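Wanted: people who do dishes, to help us find out what a robot arm can do about them

Kakthorpe Home Tasks Study, call for participants 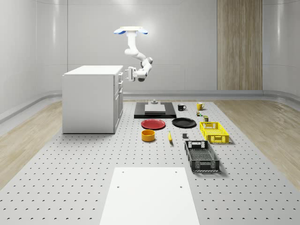 Brisa Lozano wrote back to our first call that she would believe in a kitchen robot the day it put away a full drying rack without being told where the bowls live. Fair enough! We'd like to see that too, and we aren't there yet. Getting a mug from one spot to another is coming along nicely. Clearing up after supper, with the plates in one place, the fruit in another and everything else wherever it landed, is still hard, and that's the part we need you for.

We're looking for 40 adults to take part in July. You don't need to know anything about robots or computers. If you've ever tidied a kitchen counter while thinking about something else, you have the skill we're trying to understand.

What you'll do

Each person comes in for 5 sessions. In the first two you clear and sort a table of ordinary things (plates, bowls, mugs, a basket or two) the way you would at home, and talk out loud while you do it. Why did the bowl go first? Would you ever put the banana in with the dishes? We really do want the small stuff.

In the other three you watch simulated runs of an arm trying the same chores and tell us how it did. Some runs are lovely. In others the arm dithers over a plate for ages, or lets go of a mug too soon, and we'd like to know the point at which you'd have stepped in and done it yourself. You can stop a run at any time and tell us what you'd change. People tend to get quite caught up in this bit, so bring water.

We have 500 runs to get through as a group and every one needs more than one pair of eyes.

Who can join

Anyone 18 or over who does at least part of the housework where they live. We'd especially like to hear from people who work in cafes, canteens, hotels or stores, where clearing and restocking is the job. Left-handed people, please apply, we had far too few last time. Seated tables are available, and you can take a break whenever you want.

Sorry, no current staff of Kakthorpe or Girnent.

Pay and practical things

The rate is $22 an hour, paid at the end of each session, including any you leave early. Sessions are in the evening, starting at 6, at the Rokport building, second entrance. Parking is free after 5:30. Your voice is recorded during the sorting sessions but your face isn't, and you can ask us to delete your recordings later.

How to apply

Send a few lines to Mirjana Lazarević at the study desk. Tell her which evenings suit you, who does the dishes in your home, and one chore you'd hand to a machine tomorrow. If you have one you'd never hand over, add that as well, because we're collecting those!

Not sure yet? Come to the open evening on Wednesday at 6. Corina Rainer will show some of the runs, bad ones included, and you can ask her anything.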